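Balmont Trail Users' Guide
Section 4: Setting up your bike or cart for the gravel stretch

Welcome back! If you have worked through Section 3 you already have your bags packed and your brakes checked, and what is left is the part most of us hurry through, so pour yourself a coffee and take it slowly. The Calero track is a friendly one, but it is packed soil, small stones and loose gravel, and it asks for a slightly different setup than the paved road you rode in on. 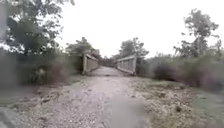
Photo: Remedios Marín / Balmont Trail Users' Guide

Before you set off

1. Let a little air out of your tires. Start at the low end of the range printed on the sidewall, ride a few yards, and see how it feels. (Ildikó Juhász, who wrote the first version of this guide, liked hers softer than anyone else in the club, and she may well have been right.)

2. Check that everything on the rack is tied down twice. Gravel shakes things loose that have sat happily on a rack all summer.

3. If you are pulling a cart, keep the load under 110 pounds and put the heavy things over the axle.

4. Fill your water bottles. There is no tap between the Panuvel parking lot and the far end.

Note: Carts with wheels smaller than 18 inches will make it, but you will be walking at a stroller's pace and stopping now and then to pick out pebbles.

Crossing the bridge

5. Slow down well before the end posts. The track is wide on the approach and narrows as you come up to the deck, and it is surprising how quickly that creeps up on you when you are chatting.

6. Look across to the other side. If someone is already on the deck, wait for them, and say good morning while you're at it!

7. Go over in single file and stay near the middle. The railings are low, and a wide pannier can catch on them.

Caution: Get off and walk if you have a child in a rear seat. The extra weight sits high, and low railings are no comfort when you wobble.

On the path through the trees

8. Pick the smoother, darker line where the stones are worn down and keep to it as long as you can. Your wrists will thank you by the end of the day.

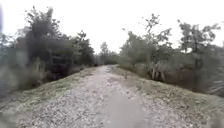 9. When you need to pass someone, ring early, ease off the pedals, and move over gently. Loose gravel doesn't like sudden steering, and the grass margins can hide a soft edge.

10. Brake with both hands, a little at a time, and do it while you are going straight.

Note: After a wet night, go around any puddles you can't see the bottom of, if there is room.

When you stop for lunch, check your tires and straps once more. Section 5 covers cleaning the chain.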